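4.2 Workspace registration and cell-level planning

All planning in Melter is done in table coordinates. The origin is set at a corner of the work surface, x runs along the front edge, and z points up. Each arm reports its gripper pose in its own base frame, so the system needs one transform per arm, plus one for the head camera. The arm transforms are measured once after installation and kept in a configuration file. The camera transform is estimated again at the start of every session, as the head mount can be nudged during maintenance and even a small rotation moves the far side of the table by more than a finger width.

To estimate it, we detect the lines of blue tape laid over the brown paper. The detector converts the head image to HSV, keeps pixels in a fixed blue range, and fits line segments to what remains. Segments with similar direction and offset are merged. This step matters more than we expected. Tape laid by hand has gaps and overlaps, and a first version that expected unbroken lines dropped valid ones whenever a strip was interrupted near a crossing. The current version joins two segments if the gap between them is shorter than 30 mm and their directions agree. Crossings of the merged lines are then matched to the stored grid map, and the camera pose is solved from these matches with a standard perspective-n-point routine inside a RANSAC loop.

Not every blue pixel belongs to tape. Cups, parts of the arm covers and small items at the back of the table can fall inside the color range. We remove the arms first by projecting their link models into the image with the current joint angles and masking the result. Other objects are left in, and the line fit rejects most of them by length. Paper seams are a separate matter – they are straight, but too pale to pass the color filter.
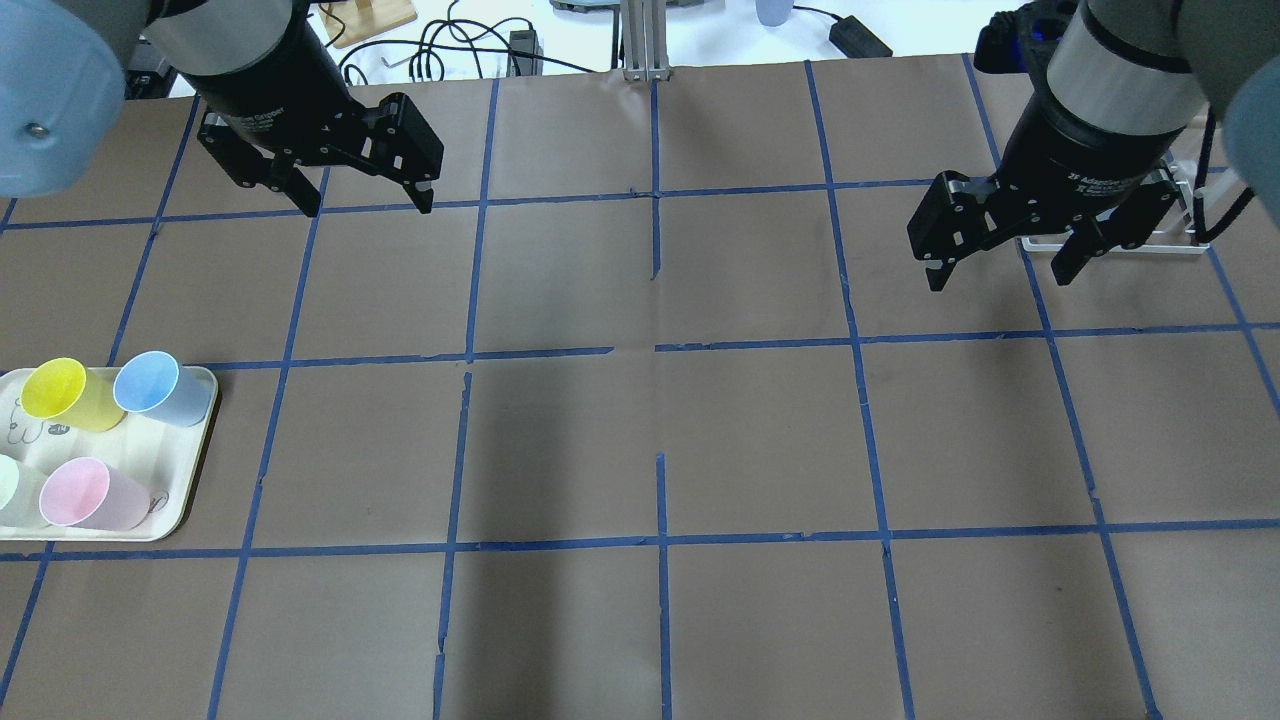
Once the camera pose is known, each grid cell gets a state: free, occupied or unknown. A cell is unknown if either arm hides more than half of it. The planner treats unknown cells as occupied for placing and as free for looking, so an arm may be moved aside to clear the view but will never put an object down in a cell it hasn't seen. The cell states are published at 10 Hz. Cup detections run slower and are attached to cells when they arrive.

Figure 3. Bimanual setup with taped grid, seen from the head camera. Cups lie on the tray at the left.

Cups on a tray need one more step. A tray can cover parts of several cells, and the cell map alone would mark all of them as occupied with no way to reach inside. We therefore keep a tray as a movable frame with its own pose, and store the cups relative to it. For a cup on its side, the grasp module fits a cone to the visible points, takes the direction of the opening from the wider end, and proposes grasps across the body. Proposals that would bring a finger below the tray surface are thrown out before motion planning.

The arm for each pick is chosen by a simple rule. The arm whose base is nearer to the object goes first, and the other is asked only if no collision-free path is found in 46 planner attempts. While one arm moves, the space it sweeps is locked for the other.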